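Plillwood Shared Kitchen
Minutes, Tuesday, October 17, 2023

Present: Jaqueline Bermúdez (chair), Severino Ortuño, Milagros Montes, Soledad Rivas (minutes)
Apologies: Crescencio Sarmiento

1. Last minutes
Approved with no changes.

2. Cupboards
Severino has cleared the lower shelves. Labels still to be printed.

3. Fruit
Milagros asked that fruit stay out on the oval plate, on the cat mat, and that soft pieces be thrown out on Fridays. Agreed. The fruit budget stays at $30 a month until December.
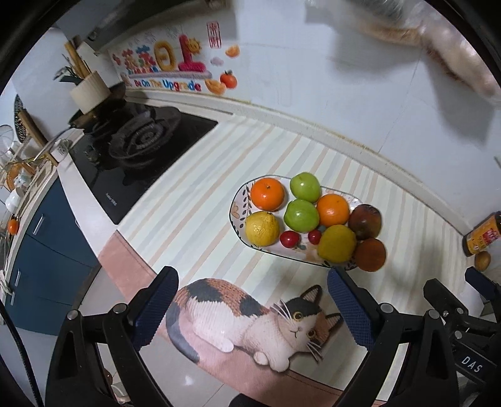
Photo: Plillwood Shared Kitchen

Soledad asked for citrus to be kept in the mix. Jaqueline will add lemons and mandarins to the shopping list.

4. Dish towels
Six new ones to be bought. Action: Crescencio.

Meeting closed at 6:30.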